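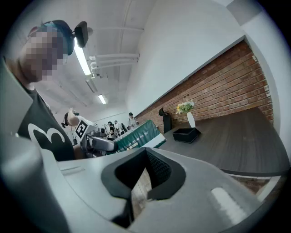 3 min read

Handheld demonstration gathering is a way of collecting examples for a robot learning system without using a robot arm. A person holds a gripper in one hand, carries out an everyday job with it, and a camera on the tool records what the fingers meet along the way. Each recording is called an episode, and a learning system studies many of them to work out how the job is done.

The great charm of the method is that it can go almost anywhere! An arm has to be bolted down and powered, but a handheld gripper can visit kitchens, offices and workshops in a single afternoon. Several people can also work in the same room at once, which makes the pile of episodes grow wonderfully fast.

We use cookies to improve your visit. Accept | Settings

Square black-and-white markers are often fixed to the tools so that software can find their position. Some groups add a head-mounted camera, giving a wider view of the same task.

The Dirnia collection, begun in Zenorthorpe in November, is a lively case. Its first release held 800 episodes covering 23 tasks, of which 594 passed review. Episodes were dropped for blocked views, lost tracking or a task left half done. The Wivton set follows the same file layout, so the two can be combined for training.

See also: Bilgin gripper; Imitation learning

Last edited Feb 27, 2019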